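Grestlow Guest Rooms: Frequently Asked Questions

Last updated 12 October 2019

Booking and payment

How do I book a room?
Use the booking form on this site or call the front desk. If you book by phone, we will email you a confirmation the same day. If it hasn't come by the next morning, check your spam folder and then call us.

Do I have to pay a deposit?
Yes. We charge the first night when you book and the rest when you check out. Bookings of seven nights or more are charged in two equal parts, one at booking and one on arrival.

Can I cancel?
You can cancel up to 72 hours before your arrival date and get the full deposit back. After that, we keep the first night. Changes to dates are free if we have a room open.

Do you take cash?
For the final bill, yes. We still need a card on file for the room.

Arrival and parking

What time is check-in?
Check-in is from 3 p.m. to 9 p.m. If you will be later than that, call before 6 p.m. and Sheldon Paquette at the desk will give you a code for the side door. Your key will be in the numbered box inside.

Can I drop off my bags early?
Yes, any time after 10 a.m. Bags go in the locked closet behind the desk.

Where do I park?
The lot is behind the building, off Harkon Street. Each room gets one space. Trailers and vans over 20 feet long have to use the public lot at the end of the block, which is free overnight except during snow removal.

Is there an elevator?
No. Rooms 1 through 4 are on the ground floor, and the rest are up one flight of stairs. Please ask for a ground floor room when you book. We can't always switch rooms on the day.

Rooms and bedding

What size are the beds?
Rooms 1 through 6 have one queen bed. Rooms 7 and 8 have a king. Room 9 has two twins that can be pushed together if you let us know a day ahead.

How often are the sheets changed?
Between every stay, and every third day for guests who stay longer. If you want them changed sooner, leave the green card on the pillow before 10 a.m. Towels are changed daily if you leave them on the bathroom floor.

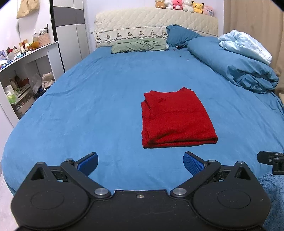

Can I get extra blankets or a different pillow?
Extra blankets are on the closet shelf in every room. Foam pillows are available at the desk and feather pillows are not. We stopped buying feather bedding after several requests from guests with allergies.

Is the heat controlled from the room?
In rooms 5 through 9, yes. The ground floor runs on a single thermostat set at 69 degrees during the day and 65 at night. Small electric heaters are available at the desk for those rooms.

Can I do laundry?
There is one washer and one dryer in the basement, open from 8 a.m. to 9 p.m. Both take quarters. Soap is on the shelf. Please don't leave clothes in the machines overnight.

Food

Is breakfast included?
Yes. Coffee, toast, eggs and oatmeal are served from 7 to 9:30. In January we start at 7:30. Mircea Voicu runs the kitchen and can make most things without milk or wheat if you tell us the night before.

Is there anywhere to eat nearby?
Naqvi is a five-minute walk and is open for lunch and dinner. The Ikodska bakery, across the street from it, closes at 2 p.m. There is also a grocery store next to the gas station.

Can I cook in my room?
No. Each room has a small refrigerator and a kettle. Hot plates and rice cookers set off the alarm on the upper floor.

Other questions

Are pets allowed?
Dogs are allowed in rooms 2 and 3 for a fee of $15 a night. We don't take cats. Service animals may stay in any room at no charge.

What if I leave something behind?
Call the desk with your room number and a description of the item. We hold things for 60 days and mail them at your cost. Food and opened toiletries are thrown out.

What time is checkout?
11 a.m. Late checkout until 1 p.m. costs $20 and depends on whether the room is booked that night. Leave your key in the slot at the desk.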